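In praise of the long walk home
By Ans Peeters
2024-03-28

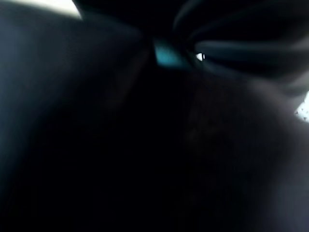
Dark shapes, very close up.

I want to say something nice about games that make you walk. Plovasus has just had its big patch, and the forums are full of people begging for fast travel from the first hour. I hope the developers leave it exactly as it is, because the walking is the best thing in it!

For those who haven't played, you start in Rennie, a fishing village with one shop and a very rude blacksmith, and nearly everything you want is on the far side of the Vindine marshes. There are no horses until the second act. The only waystones are in the temples, and you have to have lit them yourself. So if you take a job to carry salt up to the monastery, you carry salt up to the monastery, on foot, with your bag so full you can't pick up a single mushroom on the way.

I loved it. I have put 31 hours into my current character (a healer, badly built, far too many points in herb lore) and I could draw you the road from Rennie to the marsh gate from memory. I know where the wolves sleep. I know the broken cart where you can shelter from the rain, and the ledge above it that has a chest on it if you're brave enough to jump. Would I know any of that if I'd clicked on a map? I played Fovivov back in October, which has a lovely world and a menu that drops you anywhere in it, and I couldn't tell you what lies between any two of its towns.

People say they haven't got the time, and I do understand, I have a job too. Most evenings I get an hour at best. But an hour spent getting lost in the reeds with 3 arrows left and something large breathing nearby is a cracking hour, and I remember it the next day on the bus. Finishing four errands in a row by hopping between icons just feels like clearing my inbox.

There are things I would change. The stamina bar is stingy early on, and the 300 gold for the first decent pair of boots is daft when a salt run pays 20. Make the boots cheaper, let us mark our own maps, put a few more travellers on the north road to chat to. All of that would make the walking better, and I'd cheer for every bit of it.

Just please keep the marsh as wide as it is. I'm heading back across it tonight with a sack of candles and no antidote, and I can't wait.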